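The big sort, and what to do with all those blocks

If you've been with this newsletter for a while you'll know that every June I swear I'm going to deal with the block situation, and every June I end up shoving everything back into the same three bags and closing the closet door on it. Well, this year I did it! The blocks are sorted. It took me 2 full evenings and one very slow morning, and I have opinions now.

A bit of background for the newer folks. I inherited a mountain of building blocks when the Stovgate play library closed its doors, and I said yes before asking how many there were. The inventory sheet said 1,000, and I believe it. They came mixed up with puzzle pieces, a few Plavis stacking cups (I love those cups, I kept them all), half a marble run and a truly astonishing amount of lint.

My first idea was to sort by shape. Don't do this. I had little piles all over the living room rug and by the second hour I was holding up a slightly short block and asking myself whether it was a slightly short block or a slightly long cube. I went to bed grumpy. The next evening I started over and sorted by color only, and the whole thing got so much easier. You can sort by color while you're on the phone. You can sort by color while a pot of soup is on. You do have to watch your light, though – dark green and navy are the same color after about 8 in the evening, at least in my house, and I had to redo one whole bin of them by the window the next morning.

The other thing I changed was the container. For years I've used deep fabric bags (the big Molier ones with the drawstring, if you remember me raving about them), and they're great for carrying and terrible for finding anything. You stick your arm in up to the elbow and stir. What you want for the sorting part is something wide with a flat floor and sides that slope outward, so whatever you toss in slides down to the bottom and stays where you can see it. Metal is noisy, I won't lie to you, but it wipes clean in a second and it doesn't care how hard you throw things. Mine is scratched up already and I like it better that way.

And then the part I'm proudest of: small batches. I used to dump out the whole lot and lose heart. Now I put 6 in at a time, two colors, and that's a round. Reds to one side, greens to the other, next batch. It sounds slow and it's so much faster, and if somebody small wants to help they can do an entire round before wandering off.

A few quick answers, as I know you'll write in. I washed the painted ones with a barely damp cloth and dried them right away on an old towel. The chipped ones went into a shoebox for sanding, and yes, the shoebox is still sitting there. I got 90 of the odds and ends ready to give away, and those are spoken for, sorry! The wool felt bags I'm storing everything in now are from Türkmen, and they come in colors, so the red blocks live in the red bag and I feel extremely organized every time I open the closet.

Next month I'm tackling the puzzles. If you have a good way of marking the backs of the pieces so that strays can find their way home, please send it to me before I start, and tell me which pen you used.
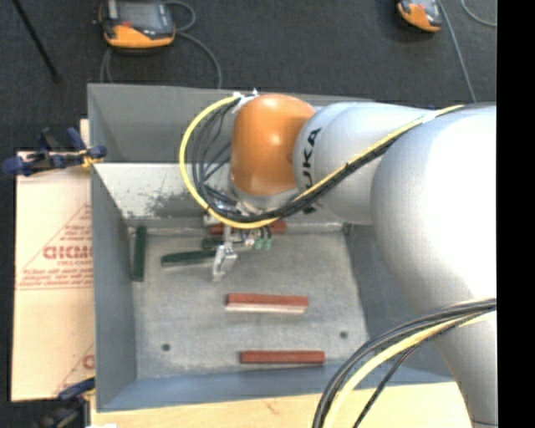
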